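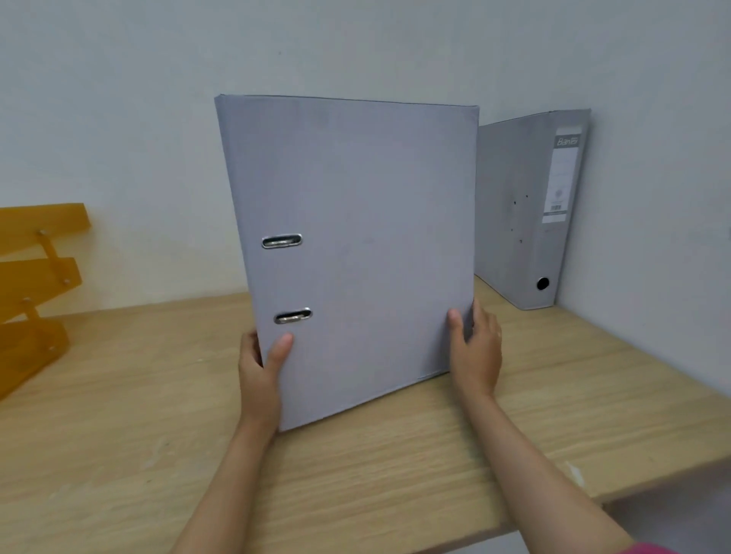

Parwood Records Services has completed the first stage of its program to relabel and reshelve the paper files of the former Rokau district office, the organisation announced today. The files had been held in mixed folders and cartons since the district office closed, and are now being transferred to a single type of storage: a grey lever arch binder with two metal-rimmed slots in the cover and nothing written on the front. The program will bring 3,067 individual property and licensing files under one catalogue and make them available for public inspection in the Parwood reading room.

PARWOOD, Apr 29, 2020 – Of the 3,067 files covered by the program, 2,158 have now been checked, placed in order and entered in the catalogue. The remainder are scheduled for completion by the end of August.

"The district office kept thorough records, but it kept them according to the habits of whoever was at the desk at the time," said Yasaman Zamani, Director of Parwood Records Services. "A resident looking for a building approval could be sent to three separate cabinets. Our aim has been to ensure that a request made at the counter can be answered from one shelf, under one reference number."

The decision to standardise on a plain binder followed a trial conducted by the organisation's storage and access team. Coloured binders, which the district office had used to distinguish between departments, were found to cause confusion once departments merged or changed names. Under the new arrangement, the front cover is left unmarked and all identifying information is carried on a printed spine label, applied only after the contents have been verified by a second staff member.

"Handwriting on covers was the single greatest source of misfiling," said Erdal Başaran, Manager, Storage and Access. "Covers were crossed out and reused, in some cases many times over. With a plain front, the label on the spine is the only authority, and it can be replaced when a file is closed or moved."

Each file passes through the same sequence of work. Staples, pins and perished rubber bands are removed, loose sheets are arranged by date, and undersized documents such as receipts are mounted on punched backing paper before filing. Binders are not filled to capacity. Staff leave sufficient room for the lever mechanism to close without force and for later correspondence to be added. Drawings and plans too large to be punched are stored flat in the plan cabinets, with a cross-reference sheet in the corresponding binder.

The catalogue has been prepared in Pruvlow, the records software already in use at the Parwood reading room. Visitors will be able to search by street address, licence holder or original district reference. Binder supply and shelving were provided by Avcı under an existing purchasing agreement, and no additional funding has been sought for the program.

Binders are stored upright at all times, including while they are being worked on at a desk. Songül Toprak, Senior Conservation Officer, said the practice had been adopted following an inspection of the original cartons.

"Many of the older files had been stacked flat, and the weight had bent the rings and torn the punched holes of the pages beneath," Ms Toprak said. "Repairing those margins has taken more staff time than any other part of the work. Reinforced strips have been fitted wherever the paper would bear them."

Public access to the completed files will be by appointment in the first instance. Requests may be lodged in writing or by telephone, and should include the property address and, where known, the approximate year of the document. Files still awaiting transfer may be requested in the usual way, although applicants should allow additional time for retrieval. Original documents may not be removed from the reading room. Copies can be supplied on payment of the standard fee.

Members of the public who hold correspondence from the former Rokau district office, including duplicate approvals and stamped plans, are invited to contact the organisation. Copies of such material may assist in filling gaps in the licensing series.

Media enquiries
Canan Dağdelen
Communications Officer, Parwood Records Services

Reading room appointments
Duygu Akbulut
Public Access Coordinator, Parwood Records Services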